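Stop Grading Robots on the Last Second

I've been stewing over one chart for most of the summer, so I'm going to get it out of my system. The chart is from our own project, a two-arm manipulation study we've been calling Jirix, and it has a single bar on it. The bar says 88 percent. Everyone who visits looks at the bar, nods, and goes to get coffee.

I hate that bar. I helped make it, and I still hate it.

It tells you that in 88 percent of the trials the kitchen ended up the way we asked. Drawer the way it should be, things where they belong, done. What it leaves out is everything the arms did on the way there, and if you've ever sat next to one of these systems for an afternoon you know the way there is where all the interesting stuff lives. A trial can hit the goal after four bumps and a long weird pause, and it gets exactly the same point as one that went through like butter.

Take anything with a drawer in it. There's a little brown tab to grab on the front, and a gripper coming at that tab has a lot of ways to be almost right. Too high, too far to one side, a bit crooked. Meanwhile the other arm may be off doing its own thing over a tray with an ice cream scoop on it. Two arms, two jobs, one table, and then one number at the end for the whole business? 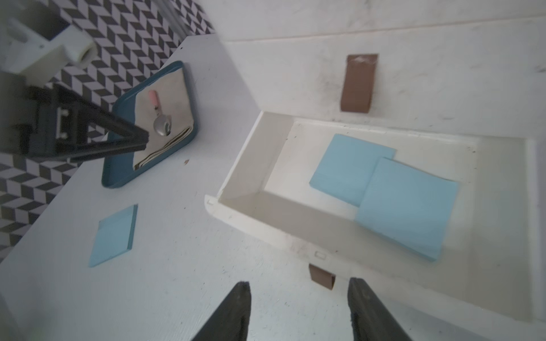 Bimanual Learning Group | Notes and Opinions | 26th July

So what do I want instead? I want us to score the middle. My colleague Ezequiel Ibarra built a scoring sheet in January that we now call Rekska (he picked the name, don't ask me), and it's almost embarrassingly simple. You cut a trial into stages. For a drawer that might be approach, contact, pull, release. Each stage gets one of 3 marks: clean, recovered, or failed. A person watches the wrist video and fills it in. That's the method! You could do it on the back of an envelope.

When we went back and ran old trials through it, two policies that had tied on the final number stopped looking anything alike. One of them was mostly clean with a few ugly failures. The other one was "recovered" all the way down, a policy that basically lived on second chances. It would miss, back off, miss a little less, and get there. I find that second policy kind of lovable, to be fair. I just wouldn't want it near my dishes.

And dishes are where I get really stubborn about this. Clear drinking glasses are rotten things to see in wrist video, especially on a white counter, and a small bowl on its side shows you a totally different shape from the one it has standing up. If your score only asks about the target object, an arm can knock into every one of those neighbors and you'll never hear about it.
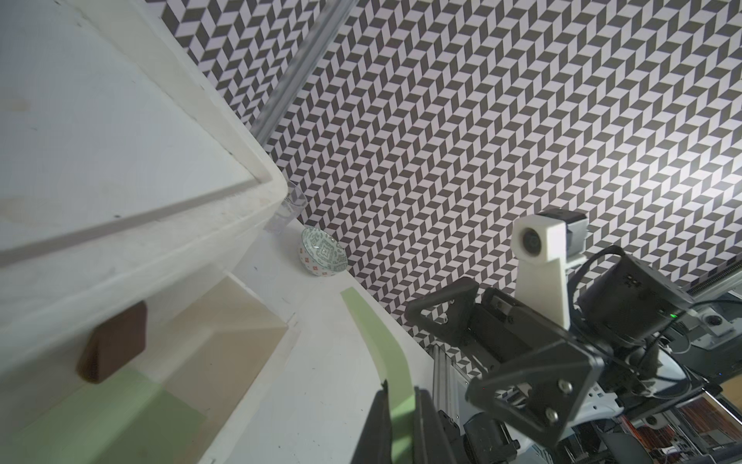
Wrist view of the counter, with the patterned bowl on its side and the clear glass by the cabinet corner.

Now, the other side of the argument, which I hear at least once a week from Marek Vávra, whose desk is unfortunately within talking distance of mine. Marek thinks stage scores are a trap. His point is that the minute you write down "approach, contact, pull, release," you've decided how the job ought to be done, and a policy that finds some clever other way gets punished for it. He also says people disagree about what counts as clean, so you're swapping a dumb honest number for a smart wobbly one.

He's half right, and it bugs me. Ezequiel and I scored the same batch separately and disagreed on 11 stages. Most of those came down to whether a small slip before a firm hold was a slip at all. We argued about one of them through an entire lunch. But we were arguing about the robot, looking at the video, pointing at fingers. I learned more from that lunch than I ever learned from the bar chart.

Look at something as plain as holding a bin by its wall. One finger goes outside, one goes inside, and the rim sits between them. That's a contact you can judge by eye, and I think most people in our field would judge it the same way. What comes next is a separate question, and it deserves its own mark.
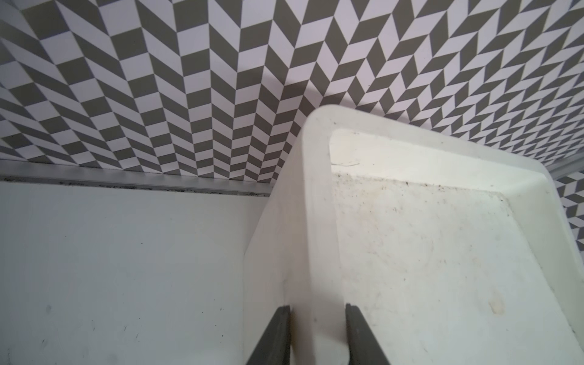

What it would cost us

Time, mainly. Somebody has to watch the video. Our partners at Zakix asked if we could get a model to fill in the sheet, and sure, maybe someday, but I'd be nervous about handing it over before people have agreed on what they're looking at. You'd be training one guess to grade another guess.

It would also cost us some nice-looking numbers. If you only count trials where every stage was clean, our proud 88 shrinks in a hurry, and I know how that feels when there's a paper to write. I still say print both. Put the big bar there for the folks on their way to the coffee, and put the stage table right under it, failures and all.

The part I haven't worked out is what to do when the shape of the job changes. A thin flat board standing on its edge between two fingers doesn't break into the same stages as a drawer pull.
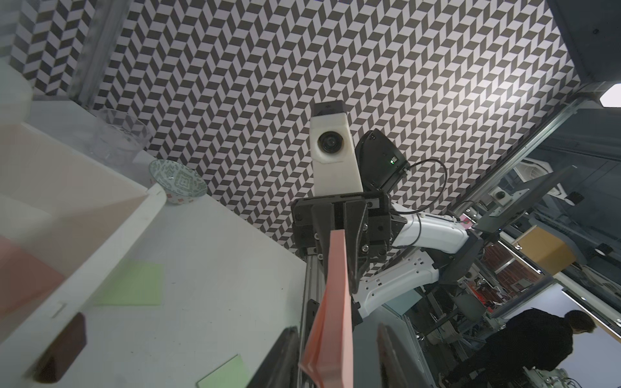 Ezequiel wants a separate sheet for every kind of object, and I think that way lies madness, because pretty soon you have more sheets than trials. My own hunch is that contact and release can be shared across nearly everything and the bits in between should be left loose. That would calm Marek down too, I think, as it leaves room for his clever other ways.

The people over at Sýkora have offered to score a batch of our trials without seeing our marks first. I said yes before they'd finished the sentence. If their sheets come back looking nothing like ours, I'll write another one of these and eat some crow in it, and Marek has already asked to read the draft.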